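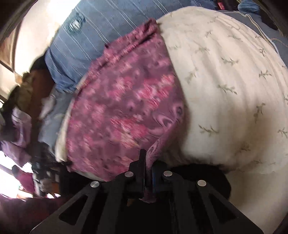

Local news | Pillurbridge and district

Textile bank to leave Station Road after lease talks end

Print this story | E-mail to a friend

Pillurbridge's textile bank will move out of its Station Road unit in August, after talks over a new lease ended without agreement.

The bank takes in unwanted bedding, curtains, tablecloths and dress fabric and passes them on to households, schools and sewing groups. It will reopen in the former seed merchant's on Chauvin Street, a ten-minute walk from its present home and closer to the bus stops.

Solange Hoarau, who manages the bank, said the new building was smaller at the front but had a dry store behind it, and the rent was fixed for three years.

"We would have stayed if the figures had worked," she said. "They didn't, and we had to give people a date. The new place needs shelves and a coat of paint, and the back door sticks, but the roof is good."

The landlord's agent said the Station Road unit would be offered on the open market and that it had no further comment.

In the past year the bank handed out fabric and bedding to 552 households, up from 541 the year before. It received 1,378 bags over the same period. Of those, 1,257 were sorted and put to use, and the rest went for rag.

Most of what comes in is cotton sheeting and duvet covers. Wool blankets are asked for most in winter and run out first. Ms Hoarau said the bank now had more single duvet covers than it could store and would not be taking any until after the move. Double and king-size covers are still wanted, as are plain curtains with a drop of more than two metres.

Donations will stop at midday on the last day of July so that stock can be packed. Bags left outside either building while the bank is closed will be treated as fly-tipping by the council, which cleared several from the Station Road pavement over Easter.

The collection point at Delludcombe library is not affected and will go on taking clean, bagged items during normal library hours. The one at Reltport closed in the spring when the village hall changed hands – a replacement has not been found, although the bank has asked the primary school whether it could use the old bicycle shelter.

Opening hours at Chauvin Street will be 10am to 3pm at first, with one late session each week until 7pm. The late session is new. People in work had asked for it in a survey carried out last winter, along with somewhere to park. There are four short-stay bays opposite the new building, free for 30 minutes.

The mending class, which now meets upstairs at Station Road, will miss four weeks and start again in September. Those who have already paid for the summer block can carry the missed sessions over or ask for their money back. There is no upper floor at Chauvin Street, so the class will use the front room after closing time, and numbers will be held at eight.

Anyone waiting for an order of curtains or bedding should collect it before the move.

Comments (4)

hilltop_jan
Good news about the late opening. I've never once managed to get there before 3.

R. Petty
Those parking bays are always full by nine. The council needs to start checking them.

Delludcombe Dad
Does the library take pillows? They turned mine away last time and there was no sign up.

hilltop_jan
No pillows or duvets at the library, just covers and sheets. It's on the poster inside by the desk.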